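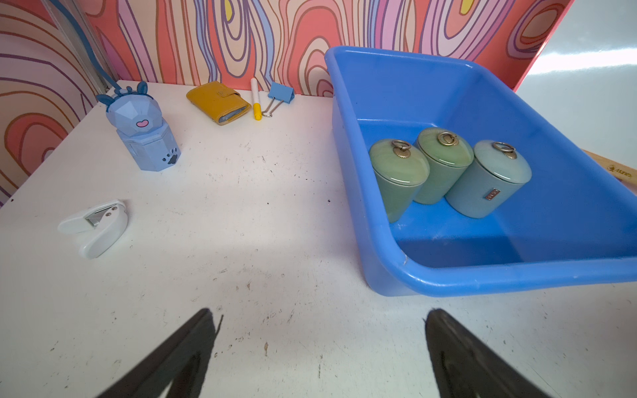
Prembridge Evening School
Home Organization, Unit 4: Small Things on Flat Surfaces
Instructor: Laimutė Vaher
Notes for the session of 6/14/24

Reading before class: Chapter 3 of the course reader, and your own notes from the March session on drawers. Bring the list you made of everything on one table at home.

1. What we mean by a drop surface

A drop surface is any flat place where people put things down when they come in or change tasks. Desks, hall tables, counters, the top of a washing machine. Most of what lands there is small: a wallet, a marker, a binder clip, keys, receipts, a pen cap.

Small items are harder to deal with than big ones. A coat has a hook. A binder clip is useful in several rooms and has a fixed place in none of them, so it stays where it was last used.

2. Sorting by how often you carry it

In the March session we sorted by material and by room. For drop surfaces, sort by how often the item leaves the house.

Carried every day: wallet, keys, transit card. These need an open spot near the door. Do not put them under a lid.

Used at the table: markers, clips, scissors, tape. These stay at the table, in something with sides.

Rarely used: spare keys, foreign coins, old cards. These can go in a closed container or in a drawer.

A wallet with card edges or paper sticking out of it is usually due for emptying. Take everything out, put back what you used in the last month, and file or shred the rest. Then check that the snap closes flat.

3. Containers with lids

Novelty containers are fine. A bear-shaped box whose head lifts off holds as much as a plain one of the same inside size, and people tend to remember what they put in it. Check these points before you give one a job:

Can you get a hand inside, or do you have to tip it out?
Does the base sit steady when the lid is off?
If there is a strap, does it hang where it will catch on things?
Is there one kind of thing in it?

The last point is where most of them go wrong. Inese Vītola's handout from last year (on the shelf by the door, blue folder) has a good page on mixed boxes. Read it if you missed that class.

4. Cleaning the surface

Clear it completely first. Wiping around objects leaves crumbs against their edges, and the next person pushes them back out.

Dry brush or dry cloth for crumbs and specks.
Damp cloth with a drop of dish soap for gray smudges.
Plain damp cloth to remove the soap.
Dry it before anything goes back.

White tops show scuffs more than patterned ones. Scuffs that stay after the second wipe may be in the finish. Try a soft eraser in a corner before you use anything stronger, and don't use scouring powder. With a printed or papered wall behind the table, keep the wet cloth off the bottom edge of the paper.

Store markers capped and lying down. Binder clips go in a dish or on the edge of a folder.

5. Homework

Choose one drop surface. Clear it, clean it, and put back only the first two groups from section 2. Leave it for a week without tidying. Then write down what has been added and who put it there, if you know. Half a page is enough.

Next session is in room 25. Bring the half page and one lidded container from home, empty.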